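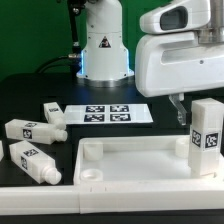
トレイを買うと、散らかる場所がもう一つ増えるだけではないか、とレナから書き込みがあった。前回の「作業台のものはトレイに入れる」という記事への感想である。うちの引き出しにはトレイがすでに何枚も入っていて、どれも中身が何かわからない、とも書いてあった。

トップ > 暮らしと工作 > 作業台 > トレイと置き場所
台所 | 作業台 | 洗濯 | 収納 | 過去の記事

耳が痛い。我が家にも、電池と輪ゴムと外国の硬貨が仲良く暮らしているトレイがある。電池が切れているかどうかは誰も知らない。硬貨の国はもう通貨が変わった。

ただ、トレイに罪はないと思うのだ。壁と底しかない道具に、整理までやれというのは酷である。今回はレナへの返事を兼ねて、作業台のトレイの使い方をもう少し細かく書いておく。

■ 壁は立っているか、底は平らか

選ぶときに見るのはこの二つでいい。壁が低くて斜めに開いたものは、見た目は上品だが、ネジが上品に転がり出ていく。菓子の空き箱のふたでも、壁がまっすぐ立っていれば合格。底に波形の模様が入ったものは、細い釘が溝に寝てしまって爪でつまめない。私はこの種のトレイを一枚持っていて、いまは鉢受けになっている。

写真の白いトレイのように、隅に短い円柱が立っていると、立てたものの逃げ場が減って具合がいい。既製品で見つからなければ、丸棒を短く切って、隅に両面テープで留める。接着剤で固めるのは、ひと月使ってみてからにする。最初に決めた位置はだいたい間違っている。私は三回はがした。

手前の隅に浅い受け口がひとつあるのも、まねしたい。ペットボトルのキャップを伏せずに置いて貼れば、似たようなものになる。外したばかりのワッシャーとか、なくすと困る一個を入れる。二個目は入れない。二個目を入れた瞬間から、そこは小さい引き出しになる。

■ 立てるものと寝かせるもの

背の高いものはトレイの中に立て、首の細いものはトレイの外に寝かせる。油差し、木工用ボンド、空の瓶などは、立てておくと必ず袖が引っかける。寝かせるなら首の向きをそろえておく。写真では右向き。左利きの人は左でいい。

もちろん、中身の入った瓶を寝かせるならふたを締めてからにすること。こんなことを書くのは、書いておいてくれればよかったのに、とエスコに言われたことがあるからで、原因はニスだった。机の天板は半分だけ、たいへん美しく仕上がっている。

角ばった瓶は転がらないので寝かせ向き、丸い瓶はどうしても転がる。丸いほうは、濡らして絞った布を細長く畳んで横に添えておくと止まる。輪ゴムを胴に二本かけるという手もある。輪ゴムの在庫なら、例のトレイに一生分ある。

■ 印は二面につける

箱や缶に中身を書くとき、たいていの人は正面に一か所だけ書く。そして片づけるとき、箱は必ず後ろを向く。そういう決まりがあるらしい。

隣り合った二つの面に同じ印をつけておくと、斜めに置いてもどちらかが見える。字でなくてもよく、白地に黒の太い模様なら、暗い棚の奥でも目に入る。私はマスキングテープに油性ペンで四角と三角を描いている。四角が木ネジ、三角が釘。三本線は何だったか忘れたので、一覧表を作ってふたの裏に貼った。その一覧表には三本線が載っていない。

マリアンナは幅82ミリの箱に、どう見ても幅100ミリのラベルを巻いて使っている。余ったところが角を回って隣の面まで届くので、これはこれで二面に印がついたことになる。本人は寸法を間違えただけだと言っている。

■ 台の真ん中に白い紙を敷く

黒い天板は格好がいい。格好がいいが、黒いネジも黒い輪ゴムも溶けてしまう。真ん中に白い紙を一枚敷いておくと、細かいものを広げる場所が自然に決まる。模様や目盛りを印刷した紙なら、置いた位置を覚えておけるのでなおいい。私は紙に四つの四角を印刷して、分解した順に左上から並べることにしている。

紙は四隅を低粘着のテープで押さえる。押さえないと、くしゃみ一回で分解の順番が失われる。九月に時計を一つ、それで成仏させた。汚れたら紙ごと取り替える。裏返してもう一度使うのは倹約家のやり方で、私もやるが、裏のボンドが天板に移るところまでが一式である。

■ コードは輪にして奥へ

作業台の上を這うコードは、奥の壁ぎわで大きめの輪を作って逃がす。手前に余りをためると、道具の柄に巻きつく。上から垂らせるものは、まっすぐ縦に下ろして、差し込み口の近くで一度どこかに留めておくと、引っぱったときに根元へ力がかからない。

きつく折って結束バンドで締めあげるのはよくない。見た目がすっきりするのは最初の日だけで、翌週には別の場所へ差したくなり、ニッパーを探すことになる。ニッパーはコードの下にある。面ファスナーの帯を使うこと。古い靴の帯を切っても使える。ただし、家族の靴が古いかどうかは本人に確認したほうがいい。

■ レールに載せる場合

トレイを細長い台やレールに載せておくと、下が空いて掃除が楽になる。我が家では端材を二本つないで棚板の前に渡してある。つなぎ目は段差が出やすいので、トレイの角がちょうどそこに来ないようにずらして置く。段差に引っかかったトレイは、止まる。中身は止まらない。

つなぎ目が気になる人は、蝋燭のろうを少しこすりつけておくと引っかかりがやわらぐ。塗りすぎると今度はトレイが滑走するので、指でなぞって、少しぬるっとするくらいまで。

■ で、中身がわからないトレイはどうするか

レナの引き出しの話に戻る。一枚ずつ台に出して、白い紙の上にあけ、使う予定が言えるものだけ戻す。「いつか」は予定に入らない。戻らなかったものは袋に入れて、袋に月だけ書いておく。次の季節まで開けなかったら手放す。

私も同じことをやって、残ったのは鍵が一本だった。どこの鍵かわからない。捨てるのも怖いので、受け口のところに入れてある。

次回は刷毛の洗い方。固まった刷毛をお持ちの方は、そのまま固めておいてください。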